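Section 4. Dressing the Table: Backdrop Cloth, Cutouts and Denim

Applies to the Kolero folding table and the Skunis backdrop cloth. Revised 27 Dec 2021, H. Kröger.

Read Section 3 before you begin. The table must be standing level with all leg locks closed. Two people are needed for steps 1 through 3.

4.1 Hanging the cloth

1. Unfold the cloth on a clean floor, matte side up. Check both faces for lint and remove it with a dry brush.

2. Lift the cloth over the rear support and let it fall evenly on both sides. Leave 200 mm of slack at the top. A cloth pulled tight will slide when the cutouts are added.

3. Bring the right side forward so that it hangs down past the table edge. Soft folds are acceptable. Sharp creases should be steamed out from the back.

CAUTION: Do not iron the cloth while it is on the support. Keep the steamer moving.

4. Attach the cutouts to the upper part of the cloth. Place the large letters first, then fit the small shapes around them. A slight tilt is permitted, as with the light-blue "I" next to the cream-and-peach "M".
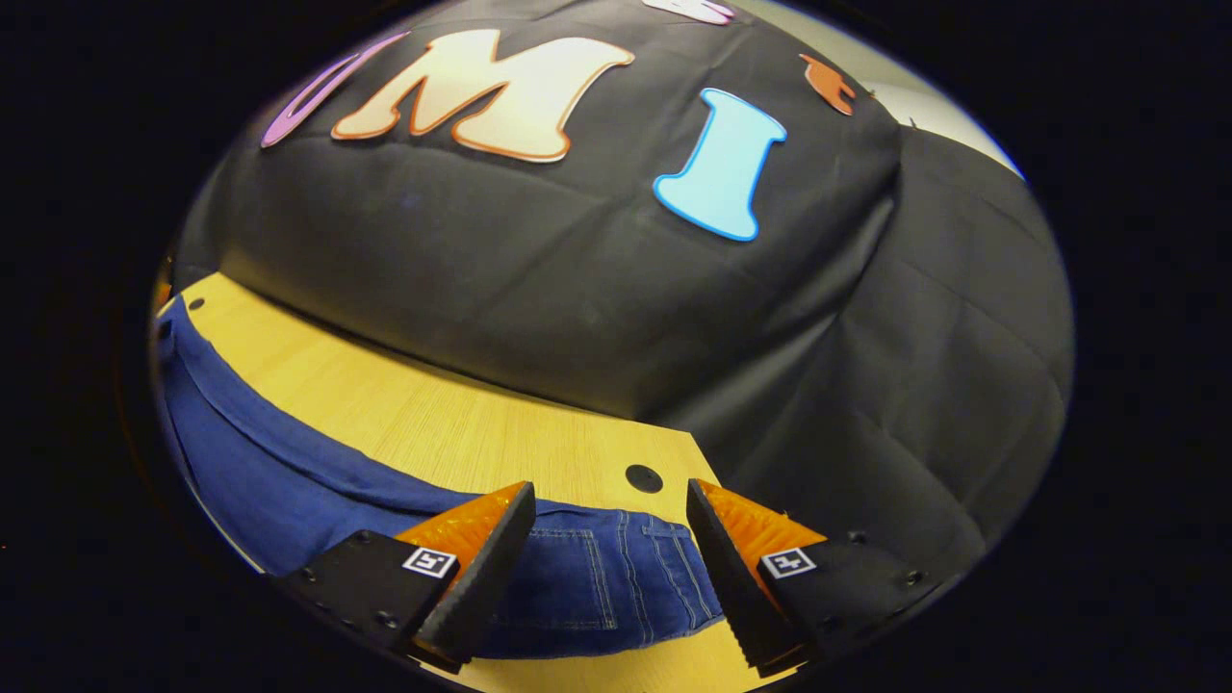 5. Press each cutout with a flat hand for a few seconds, then pull lightly at one corner. If the corner lifts, replace the Cuso adhesive pad and press again.

Note: Cutouts must not be bent around a fold. Move the fold or move the cutout.

4.2 Preparing the tabletop

1. Wipe the wood surface along the grain with a barely damp cloth. Dry it before placing any fabric on it. Indigo can transfer from new denim to a damp surface.

2. Inspect the round holes in the tabletop. They are to be left open. Do not fill them with tape or putty.

3. Confirm that the load on the table does not exceed the rating on the leg label. Stacked denim is heavier than it looks.

4.3 Laying out jeans

1. Close the zipper and button. Empty all pockets.

2. Lay the jeans on the tabletop and spread the legs by hand from the waistband down. Work out thick folds at the seams before smoothing the flat areas.

3. Check that the dark cloth stays behind and beside the table, clear of the garment. Dark blue denim is hard to tell from the cloth where the two overlap. 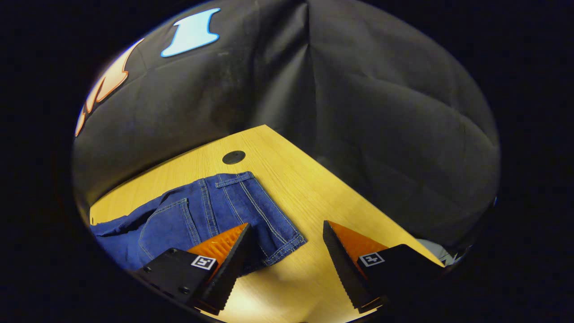 4. Turn the pockets flat and align the side seams. The contrast stitching is a convenient guide for the first fold.

5. Fold as described in Section 5.

4.4 Taking down

Remove the cutouts before the cloth. Peel from one corner, slowly, and store them flat in the Vogler sleeve. Roll the cloth on its tube. Do not fold it for storage.

Questions on this section: Ludger Rathjen, ext. 600.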